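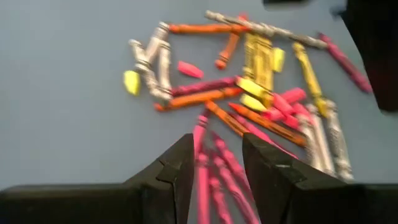
Ceras de colores, enteras y en trozos, algunas con su etiqueta de papel.

Cuaderno de taller, junio
Velas moldeadas, tanda 724

Empiezo a las 9:30. Sigo con el problema de la tanda pasada: las velas de pilar salen con el hombro hundido junto a la mecha y con rayas blancas en la pared. La cera es la misma, parafina Fullix en perlas, y el molde también, el Nirkberg de aluminio de dos piezas.

Hoy cambio una sola cosa, la temperatura de vertido. Hago 4 piezas de 200 g, todas sin perfume. Primera a 70 grados, segunda a 75, tercera a 80 y la última a 85. El molde lo templo antes con la pistola de aire, sin medirlo, hasta que se nota tibio en la mano.

Primera: rayas horizontales de arriba abajo, peor que la tanda anterior. Segunda: rayas solo en el tercio inferior. Tercera: pared limpia, hundimiento hondo. Última: pared limpia y brillo bueno, pero ha costado sacarla y se ha marcado la junta del molde. De momento me quedo con 80 y relleno en dos veces.

Relleno: pinchar con la varilla a los 40 minutos, cuando hay piel pero cede, y verter hasta quedar un poco por debajo del primer nivel. Si se pasa del nivel, la cera se cuela entre la vela y el molde y deja un reborde feo. Me ha pasado en la tercera.

Color: probado en dos recortes con cera de colorear rallada. Se queda pigmento en el fondo del cazo y la mecha chisporrotea, se apaga sola al rato. Para las velas sigo con el tinte Laizer en escamas. Las ceras de colorear sirven para decorar por fuera, en gotas, lejos de la mecha.

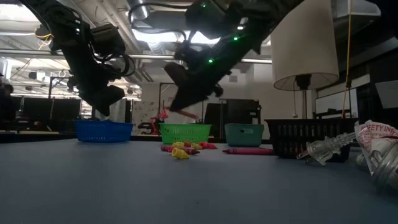 El enfriado en agua lo dejo para la próxima tanda. Quiero meter el molde cerrado hasta dos dedos del borde, con peso encima, y comparar el brillo con el de las piezas enfriadas al aire. Al desmoldar hace falta algo donde escurrir que no marque la base, y la bandeja de rejilla metálica la marca. Me vale una cesta baja de plástico como la azul de la izquierda, rectangular y calada por los lados, con un paño doblado en el fondo. Falta medir si caben dos pilares tumbados.

Acabado: la junta de la última pieza la he repasado con cuchilla y después con lija de 3000 en húmedo. Queda mate, y con una media de nailon recupera parte del brillo. Eustaquio Meléndez prefiere pasar la pieza un segundo por agua caliente. Probar las dos cosas en la misma vela, una por cada lado.

Pendiente:
Pedir mecha trenzada a Hosetti, un número más que la actual - con esta el pozo no llega al borde.
Limpiar el cazo pequeño.
Quemar la tercera pieza mañana, dos horas seguidas, y anotar el ancho del pozo.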